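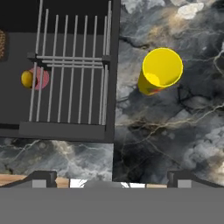
Department of Food and Household Studies, Sesley College
Chapter 9. Cleaning and Drying in the Shared Kitchen
Ruoxi Shao and Catherine Pringle

In the previous chapter we followed the food from the store to the table. Now we turn to the work which comes after the meal. It takes a large part of the day in any shared kitchen, but older textbooks gave it only a few lines.

Washing removes soil and grease. Drying is a separate step, and students often treat it as unimportant. A plate that is put away damp can carry bacteria to the next plate in the pile. For this reason many kitchens prefer air drying in a rack, where the pieces stand apart and water can run down – a cloth that is used all day may bring back what the washing took away.

The main case in this chapter is the student residence at Ustby, where up to 160 people share 14 kitchens. We visited it in August and talked with the residents about their habits at the sink. Section 9.1 explains how detergent works on fat. Section 9.2 deals with water temperature and rinsing, and Section 9.3 compares air drying with towel drying. Before you continue, please review the terms "soil," "residue" and "cross-contamination" from Chapter 2.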